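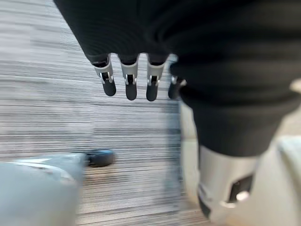
Mano robótica con recubrimiento negro acanalado, sobre moqueta.

Cómo redactar una reseña para el programa de mano de la Filmoteca Baudry

La Filmoteca Baudry publica un programa de mano para cada uno de sus ciclos. Las reseñas que lo integran son obra de colaboradores externos y se ajustan a las pautas recogidas en esta página. Se recomienda leerlas completas antes de solicitar la asignación de un título.

Antes de empezar

La persona colaboradora recibirá por correo electrónico la ficha técnica de la película, un enlace de visionado y la plantilla de reseña. El enlace permanece activo seis días. Se solicita ver la película íntegra al menos una vez, incluidos los títulos de crédito, y anotar durante el visionado los nombres de los personajes tal como figuran en la copia subtitulada. Cuando exista discrepancia entre los subtítulos y la ficha técnica, prevalecerá la ficha.

No se admiten reseñas elaboradas a partir del tráiler, del dosier de prensa o de críticas publicadas en otros medios.

1. Redacte la entrada

La primera frase debe indicar el género, la época y el lugar en que transcurre la acción. Sirva de modelo la entrada publicada para «Drimerau», de Vilmos Vida: «Melodrama rural ambientado en un valle minero durante el último invierno de la explotación». El nombre del director no se repite en la entrada, puesto que ya consta en la cabecera.

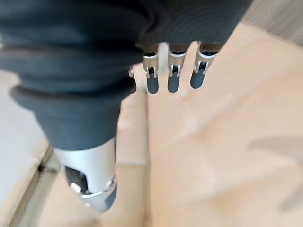
2. Resuma el argumento

El resumen ocupará un solo párrafo y no irá más allá del primer tercio de la película. Se mencionarán únicamente los personajes necesarios para comprender el conflicto, con el nombre del intérprete entre paréntesis en su primera aparición. Se empleará el presente de indicativo.

Los giros de guion, las muertes y las identidades ocultas quedan excluidos, también en los títulos del repertorio clásico.

3. Valore la película

El segundo párrafo contiene el juicio crítico. Conviene apoyarlo en elementos concretos: una interpretación, el montaje de una secuencia, el uso de la música, la iluminación de los interiores. Expresiones como «imprescindible», «obra maestra» o «no dejará indiferente» serán suprimidas en la corrección. Una valoración desfavorable es admisible siempre que esté argumentada. 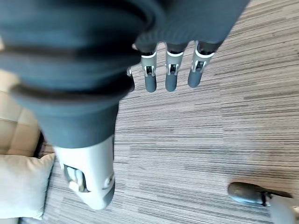

¿Qué extensión debe tener la reseña?

El texto completo tendrá 200 palabras como máximo, sin contar la cabecera ni la ficha técnica.

4. Revise los datos

Compruebe el año de producción, la duración y la grafía de los nombres propios. En los nombres coreanos se respeta la forma elegida por la propia persona; así, la montadora de «Julton» se cita siempre como Geum-ok Heo. Los títulos de películas se escriben entre comillas angulares y con mayúscula solo en la palabra inicial y en los nombres propios. Si la película no se ha estrenado en España, se mantiene el título original.

5. Envíe el texto

La reseña se remite en la plantilla facilitada, sin modificar márgenes ni tipo de letra. En el asunto del mensaje figurarán el título de la película y el apellido de quien firma. El servicio de publicaciones devolverá el texto corregido

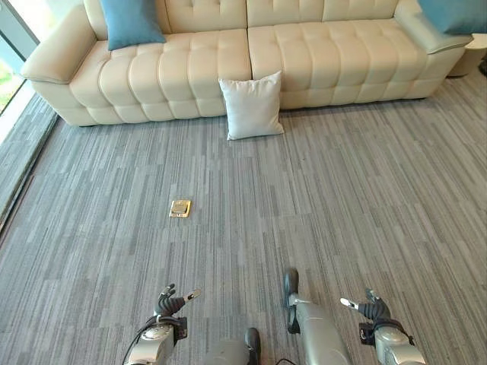 en un plazo de seis días, y la persona colaboradora podrá aceptar los cambios o proponer otra redacción una sola vez. Transcurrido ese trámite, el texto pasa a maquetación y no admite enmiendas, salvo errores de hecho.

Las reseñas del ciclo «Clastthorpe en la pantalla», programado para junio, siguen estas mismas pautas, con una línea adicional al pie en la que se indicará la procedencia de la copia proyectada.

Última actualización: 9 de octubre de 2024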